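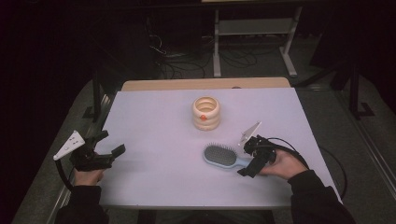

Figure 30. Two-handed work with a ring stack and a hairbrush on the table.

Section 6. Good practice at the Plellach table

Read this section before recording with the Ustia hand-held grippers. The house rules in Manel sheet 216 apply as well.

6.1 Before you start

1. Wipe the tabletop and let it dry.
2. Check both jaws for grit, cracks and loose screws.
3. Lead each cable off its own side of the table. No cable may cross the work surface.
4. Put out only the objects on the task card. Leave a clear hand's width between them.
5. Wear close-fitting sleeves and take off rings and watches.

Note: Long objects such as brushes may be set down at any angle, provided the whole object rests on the table.

6.2 During the task

1. Hold one gripper in each hand and begin with the jaws open.
2. Bring the jaws in slowly. Close on the object once both tips have cleared the table surface.
3. Keep the plate on top of each gripper uncovered. Do not rest a thumb on it.
4. Lift, move and release at a steady pace. If an object falls to the floor, stop and mark the take as void.
5. Return both grippers to the sides before you end the take.

CAUTION: Keep fingers away from the jaws while the power is on. Do not pass an object from your bare hand to a gripper.

CAUTION: Cables on the floor are a trip hazard. Look behind you before stepping back.

6.3 Breaks and faults

Rest for at least ten minutes after every 30 takes. If a jaw sticks or fault code 186 appears, switch off at the wall and tag the gripper. Do not open the housing. Faulty units go back to Iyengar with form 1505, filled in by the person who was using them.

Sheet last revised 2026-02-22. Next review: June.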